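Demonstration set two: bottles, caps and pumps

2018-03-27

The second batch for the bottle tasks is finished and labelled. It holds 496 clips, against 117 in the first, and all of them were recorded by people doing the job with their own hands. No teleoperation this time. The arm will see the same table height and much the same clutter when we get to it, but for now the learner only watches.

I changed 3 things after the first batch. The objects are now household ones, the work surface is whatever the person has at home, and the head camera replaces the fixed one on the tripod. The fixed view gave cleaner footage and worse labels. Whenever someone leaned in, the back of the head covered the contact points, and Zübeyde Dönmez, who does most of the labelling, was marking grasp start times by guesswork.

The head view has its own losses. Fingers hide the object behind, sleeves take up a good part of the lower picture, and the background moves with every nod. I think these are the right losses to accept, as the hands stay in view for nearly the whole clip.

An ironing board turned out to be a decent surface. It is narrow, so everything stays within reach, and the patterned cover is a harder background than a plain desk. The pump heads lying on it, one with its dip tube still attached, are a good test of the segmenter. Dark glossy bottles are another, and clear caps are the worst of the lot. 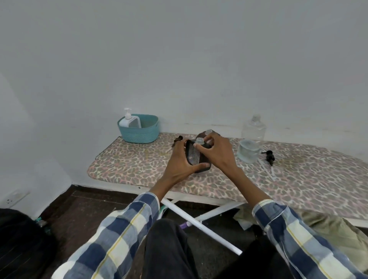 Labelling rules

Each clip gets one verb and one object per hand. If the left hand steadies a bottle and the right is on the cap, that is "hold, bottle" and "grip, cap". We do not write "open" or "close" from a single still, only from the motion over the whole segment. The first batch broke this rule often enough that I had it relabelled.

Partly hidden objects keep their label as long as any edge shows. Clear plastic and clear glass get separate tags where the labeller is sure, and the shared tag "clear" where she isn't.

Segments shorter than 9 image samples are merged into the one before. I may raise that limit.

Storage and next steps

Raw clips are on Ondport, labels are on the Clerkon share. The export script still drops the left-hand column if the object name contains a comma, so don't use commas until I have fixed it. The third batch starts in May and adds spray triggers and flip tops.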